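Section 4: Showing the arm a task

If you've made it this far, the arm is bolted down, the Pledo software sees it, and you've done the joint check in Section 3. Good – now for the fun part! I'll be walking you through it the way I do it at my own bench in Brinddale, with a pretend kitchen laid out on a white table.

Before you start
Set Bulodus to Teach mode and give the task a short name. I use plain ones like "ketchup to plate" so I can find them again later. Set the episode limit to 3000 steps, which is plenty of room for a slow first try.

4.1 Driving the gripper by remote

1. Hold the controller in your stronger hand and squeeze the side grip. The arm won't follow you until you do.
2. Open the fingers all the way.
3. Switch to the wrist view and bring the gripper in slowly, with the thing you want between the two fingers.

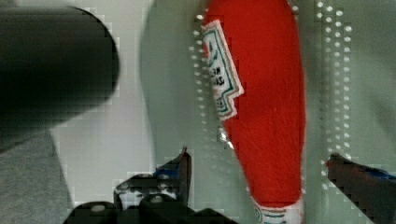
4. Stop before you touch anything and look at both sides. If one finger is a lot closer than the other, back out and come in again (I still do this all the time).
5. Close the fingers gently. Soft, fuzzy toys squash easily, so drop the grip force to 9 and work up from there.
6. Lift straight up, carry, lower, open. Press Save.

CAUTION: Keep your free hand off the table while the side grip is squeezed. The arm goes where the controller goes, and that includes when you sneeze.

4.2 Guiding the arm by hand

1. Let go of the controller and press Free Drive on the screen.
2. Take hold of the arm near the wrist and move it at the speed you'd like to see played back.
3. Watch the cable! Leave enough slack that it never pulls tight at the far end of your reach.
4. Press Save when you're done, then take your hands away.
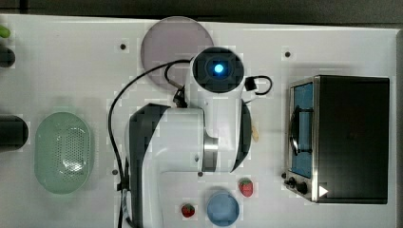

Figure 4-2. Arm over the table, with the colander at left and the toaster oven at right.

NOTE: Shift the small stuff between episodes. My friend Ryota Oshima recorded 88 runs with everything in exactly the same spot, and his arm was lost the moment a bowl moved. A hand's width is fine.

NOTE: Bad runs happen. If you dropped something or bumped the oven, press Discard and go again – don't try to trim it afterward.

Once you have a set you like, leave the table as it is and go on to Section 5, Playback.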